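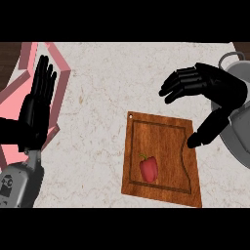 Home | Archive | Threads | Authors | Join the list | Search this archive Enter keywords Go

Gavitlow Shared Workshop list
Subject: Re: Kitchen sim, thumb trouble

On an August evening, Jairo Paucar wrote:

> Hello all. I've been copying the two-arm kitchen setup onto the bench
> machine and I can get the right hand over to the board, but the
> thumb always arrives before the fingers do and shoves the pepper
> along. Is that my settings or is it the hand model? Also, do I need
> the pot in there at all? It slows my old card down terribly.
> Jairo

Hello Jairo, and hello everyone who has been kind enough to put up with me on this subject since spring!

First of all, well done for getting it to load. I know the instructions I left in the shared folder are a bit of a ramble (my wife read them and asked whether there was a second half in which something happened), so if you reached the point of being annoyed by a thumb you have done better than I did in my first fortnight.

I had just the same shoving. In my case it was the closing speed. The hand model came over from the old Bondik files, and in those the thumb has its own speed setting, tucked away on a separate line near the bottom, and mine was still at 200 when I had brought all the fingers down to 40. So of course it got there first. Set them the same and try again before you touch anything else. If it still nudges the pepper, start the hand a little further back, over the bare worktop, with the fingers only gently curled and the thumb well open, and let it come in from there. I like to leave a good wide C between thumb and fingers, wider than looks sensible on the screen.

As for the left arm, you can leave it parked upright for now with the fingers together. I keep mine by the pink shape, and I don't ask anything of it until the right hand is behaving. Two arms going wrong at once is more than I can follow at my age, and I lost a whole evening to it in the Usuga version, where they would both set off together whether I liked it or not.

Do take the pot out if your card is struggling. Mine stays in as I want the hand to learn to work near something it mustn't knock, but that can wait. The marble is a bigger drain than you'd think too, so swap it for a plain grey if things are still crawling. The groove in the chopping board I would keep, for the pepper does like to catch on it.

I have now done 1330 runs on the shed computer, which Harodach (the computer, I name them all) has taken very well apart from the fan. The settings file from the last batch is in the folder under my initials. It needs 3 lines changing for your machine and I've marked them with stars.

One question back to you, and to anyone else with an opinion: has anybody tried softer fingertips on the real hand we're building? I've been looking at the rubber from an old pair of washing-up gloves, and I'd like to hear from someone before I cut them up.

I'll be at the workshop from half past six if you'd like to bring the laptop along, and I'll have the kettle on.

All the best,
Alwyn

Previous message | Next message | Reply to list

Contact the list owner | © Gavitlow Shared Workshop | Back to top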